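Speaker notes, gripper comparison talk
Tuesday, March 21, 2023
Length: 17 minutes, then questions

Slide 1. Title
Good morning and thank you for coming. I will speak slowly, and if some word is not clear, please stop me. My talk is about two grippers which we tried on the same bench during this winter. One is the Plerar, with long angular fingers. The other is the Ulance, with short fingers and a stiffer mount. I have no connection to either company.

Slide 2. Why we compared
We had to choose one gripper for the kitchen tasks in the Stuletmont project. The data sheets give closing force and stroke, and both grippers look almost equal on paper. But our tasks are strange for a gripper. We hold thin rims, we hold round things, we hold things that slide when you touch them. For this the data sheet gives little help.
(Pause. Ask who has worked with a parallel gripper. Usually half of the room.)

Slide 3. The bench
Two arms, one table, one paper mat. The mat is taped new every Monday, because old paper becomes smooth and then objects slide more easily. I learned this only after two weeks, and I had to throw away the first results.
The objects are from a normal household shop. Bottles, a cutting board, small round containers. We did not print any special parts. 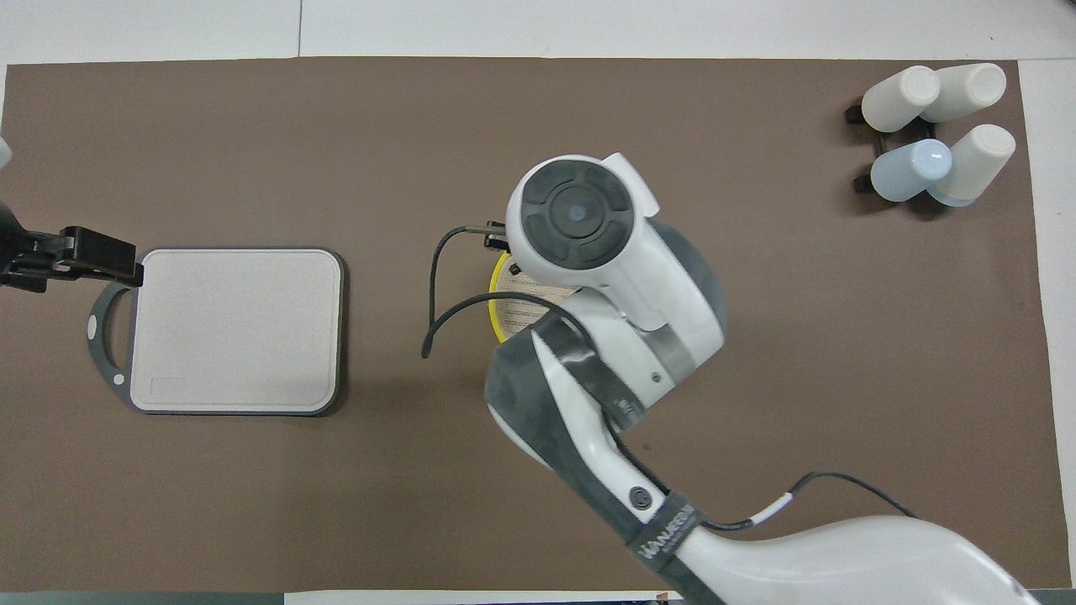 Slide 4. How we ran the trials
Each trial has the same order: approach, close, lift, hold, put back. The operator does not help with the hand. If the object falls or turns more than we allow, we write a failure and we go on. In total we have 2,809 trials, of which 317 are failures. Please do not divide these two numbers and take it home as the result! The objects are not equally difficult, so one average says very little. The table on the next slide is the one to look at.

Slide 5. Results by object
Bottles: both grippers are good. When the bottle lies on its side, the Plerar is a little better, I think from the finger length.
Cutting board: here is the biggest difference. The Ulance holds the rim and stays. The Plerar holds also, but under load the fingers open a small amount and the board turns down slowly. You do not notice it in a short hold.
Round containers: both are bad. We tried softer pads and it was better for one day, then the pads collected dust from the paper.
(Do not read the whole table. Point only to the row of the cutting board.)

Slide 6. Cables
I want to spend one minute on cables, even if it is a boring subject. Of all our stops, 19 were from a cable which pulled at the wrist or caught on an object. This has nothing to do with the gripper, but in our first log it was counted as gripper failure. Now we have a separate column. If you compare hardware, please make this column on the first day.
A strap on the link is good. Leave enough loop at the wrist for the full rotation, and test the rotation by hand before you start.

Slide 7. The controller
We used the Jacobs controller for both grippers. It was easy to set up, but the default closing speed is too fast for light objects. We reduced it and we kept the same value for both. Somebody will ask if this is fair to the Ulance, which is made for higher speed. My answer: maybe it is not completely fair, and I plan a second series in July with separate values.

Slide 8. What we chose
Ulance on the arm that holds, Plerar on the arm that picks. I know that many people prefer the same gripper on both sides, for spare parts and for calibration. For us the cutting board decided.

Slide 9. Questions
(If there is time, show the video of the slow turning board, at normal speed first. If the sound does not work, go on without it. The log files are on the USB stick, give it to anyone who asks, and ask for it back.)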